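Home Tips Kitchen Laundry Workshop Contact

Folding shirts with a hand-held gripper: tips for cleaner demonstrations

If you are recording shirt folds so a robot can learn them, most of the trouble comes from the laundry side. These are the habits we settled on at Getico.
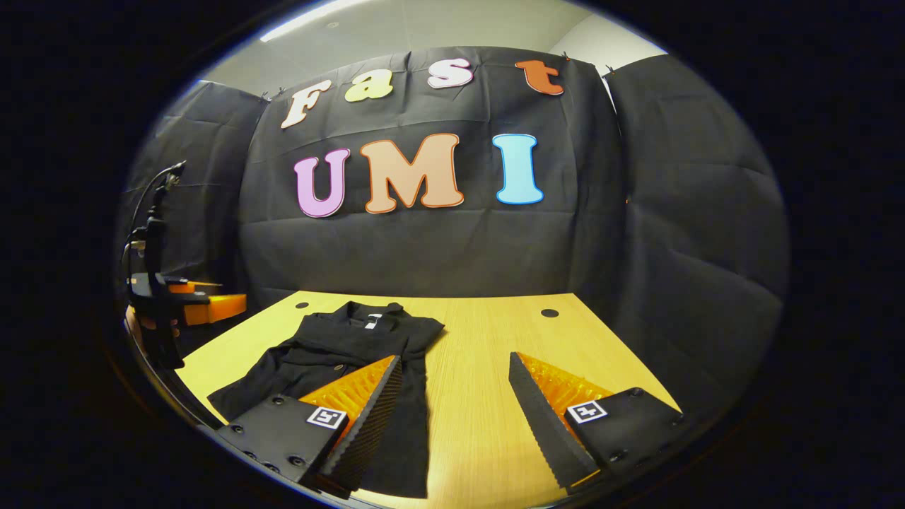 Lay the shirt flat before you start recording. Point the collar the same way each time until the basic fold is going well, then start turning it a little between takes.

Dark shirts show lint, and lint gets into ridged finger pads. Run a lint roller over the shirt first and wipe the pads with a barely damp cloth every 30 folds.

Pinch a sleeve near the cuff, close the fingers fully, and wait a beat before lifting. A half-closed grip drops the fabric on the way over. If you miss, open up, back off and go in again slowly – a calm second try is still worth keeping.

Move at half your usual laundry speed. Your wrist can do things the arm can't, so avoid twisting it past the point where it feels awkward.

Keep your free hand out of the way. If you smooth a wrinkle with it, throw out that take.

Button the front. An open shirt slides apart when you pull the second side across.

Wash new shirts twice with no fabric softener. Hadiza Effiong found that the stiff finish on new cotton made the first folds look nothing like the later ones.

We did almost 200 folds over two days before the Barar arm would square up a hem. Shake the shirt out between takes, and hang it up overnight so that yesterday's creases don't do the folding for you.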